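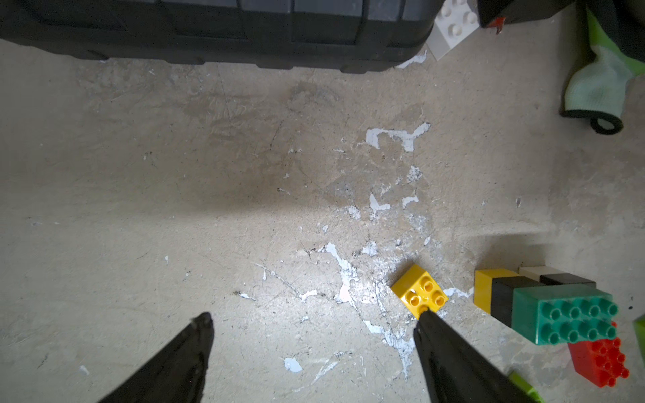 by Yeshi Jemal
8/30/18

So my aunt left me her soup recipe and not much else, and the card said "pepper, enough." Enough! I'd promised the Garside harvest supper 70 bowls of it, and I had one pot, a borrowed ladle and a bag of leeks I hadn't washed.

I called my cousin in Bradomari. She said 15 peppercorns, crushed. Then her husband got on the line and said 60, and they started arguing about the year the goat got into the kitchen, so I hung up and went with my nose.

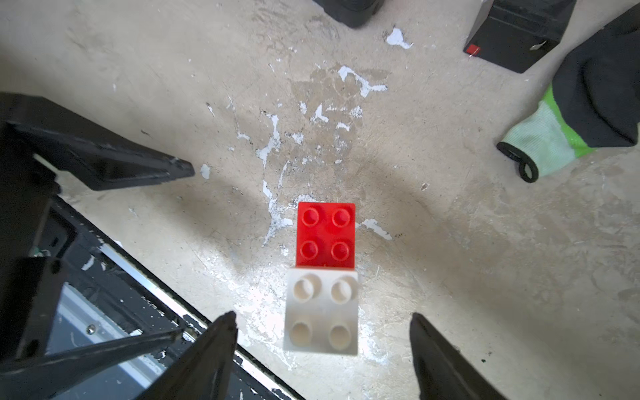

I crushed a handful, tasted, crushed another (my eyes were streaming by then), and threw in some thyme because it was sitting there. It was way too hot. I added cream and it was still too hot, and I sat down on the back step and ate a whole bowl anyway, crying a little, with bread.

Then I got up and started on the leeks.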